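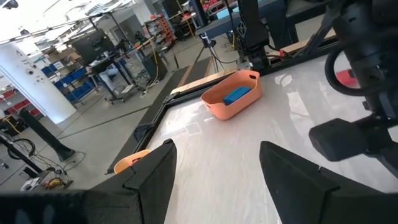 Tidying up is the chore most people say they would hand to a robot first. At Nalton, where Kelly Gosling runs the trials, it has been broken down to coloured blocks and plastic bins. Pick up a block, put it in a bin, do it again.

A toddler can manage that, give or take the mood. Gosling's team has spent two years on it. The arms work in pairs, and each new version gets 700 attempts before anyone discusses the results.

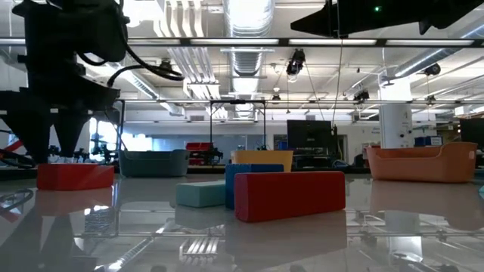
Shiny surfaces are a nuisance, she says, as reflections can look like objects. Blocks that lean on each other are worse. A person nudges one aside without thinking, and the software has to be taught that nudging is allowed.

Tia Bickerstaff buys equipment for Fairclough, a packing firm with 30 staff, and went to see the arms in July. She liked them but didn't order any. "I'd need it to cope with a bin somebody has kicked," she says.

Gosling thinks sorting work on the shop floor will come well before anything for the home. Children's bedrooms are a long way down her list.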